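Starkstead Bench Robotics Club

The Starkstead Bench Robotics Club (most of us just say Bench Club) is a student group that teaches robot arms to do ordinary lab chores. I've been a member for a few years and I'm writing this entry because the old one was two lines long and had our name wrong!
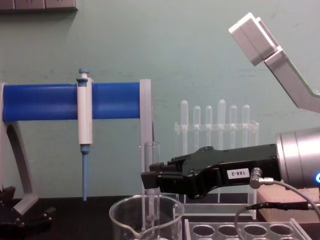 The club grew out of a second-year automation class at Starkstead, where the final project was to pick up a test tube and put it back in a rack. Sounds easy. My group spent most of November on it and broke a lot of glass, and a few of us liked it enough to keep going after the marks came in.

Projects

The longest-running project is Boros, our control program. It began as one student's homework and has been rewritten so often that I doubt any of the original is left. Boros handles the slow, fiddly jobs: lining up fingers with a tube, closing gently, lifting straight. Pipettes came later and they're still my favourite (the plunger is a real pain for two fingers, so we practise the grab and the hang-up separately).

There's also a logbook of every practice run. We passed 509 logged runs last winter, and the failed ones get written up in the same detail as the good ones, usually with more swearing in the margins.

Competition

Each year we enter the Prosdale Lab Challenge, a student contest with a maximum score of 600. Teams get 24 minutes to work through a set of bench tasks, and you lose points for spills, dropped tubes and touching the robot. Our first entry finished second last. We've done better since then, though the team from Rinance still beats us at anything involving a beaker.

Joining

Anyone enrolled can join, no programming needed. New members start on plastic tubes and move to glass once they can get through a full practice without a drop. We meet at 5 p.m. and generally go until someone gets hungry.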